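Mar 13, 2024 — bench notebook, packing corner

In: me, Kyu-ri, Rostam until lunch. Ville on the phone twice about the Latlow order, neither time with news.

Today was bags. Hannelore wants a written opinion on whether the big clear ones are worth having before the June order goes in, so the small bench with the red walls got used for that and the label trial got bumped again. Sorry, label trial. You've had a rough month.

Leftovers from last week first. The Hutton tape is still useless below a certain age of roll. Rostam's theory is that it was stored next to the heater. My theory is that it was bad tape. We've agreed to write down both and buy a different one.

What we had out: one large clear bag, the off-white cloth, the floral towel, and the calculator for Kyu-ri's cost sums. The file holder stayed in the back corner where it always lives, orange folder, blue folder, the white booklet at the front. I keep meaning to take it home to the shelf. It has now outlasted two shelves.

The bag question is simple enough. Cloth goes in flat, bag gets pressed down, top gets folded under. If it still looks like something you'd hand to a person, pass. If it looks like something you'd find behind a couch, fail. Nazanin thinks this scale needs more grades in the middle and she's welcome to come and supply them.

Size is the trouble. These are cut for bedding and we're putting one modest cloth in. There's so much spare plastic that the cloth ends up as a sort of rumour in the middle of it. 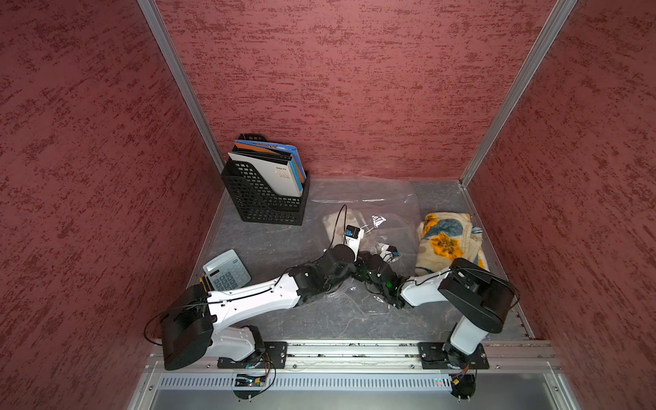 Notes on the plastic

Noisy. Creases the second you look at it and keeps the crease. Catches the light badly, so judging whether the cloth inside is straight means moving your head around like a pigeon. The small white printing doesn't help, as it always seems to land over whatever corner you're trying to check.

Kyu-ri tried the Cendeck bags in January and says they were softer but split along the seam. We have 28 of those left in the drawer and no one has volunteered to use them up.

Static: yes. Worse in the morning. Wiping the bench down with a barely damp rag helped for a bit, then stopped helping.

Towel is the better test piece, in my view. It's got body, it holds a fold, and the big orange-yellow flowers give you something to line up with. An off-white cloth under clear plastic gives you nothing at all. For the next round I'd start with the towel and only move to plain cloth once your hands know what they're doing.

Costs, from Kyu-ri's sums: a box of 100 of the large ones comes to nearly double the medium. For that money we get extra plastic we then have to fold away. I asked her to run it again in case she'd hit a wrong key. Same answer, delivered more slowly.

Spread out on the bench, the clear plastic covers much of the floor and leaves the file holder looking like it's on the shore of a small lake.
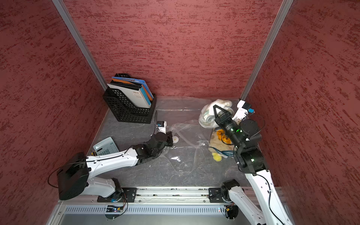 So my opinion for Hannelore is going to be medium, with 10 large kept in the drawer for actual blankets. Ville will say the Zarei people gave us a price on large and it would be rude not to take it. I can live with rude.

To do:
Ask Latlow for medium samples, two thicknesses if they have them.
Find the good scissors. Last seen with Rostam, who denies it.
Work out a fold for the top that doesn't spring back open. Tucking it under holds until you pick the thing up.
Label trial. Really this time.
Shelf for the file holder, or admit defeat and put its name on the corner.

Kyu-ri wants the calculator back on her own desk by tomorrow morning.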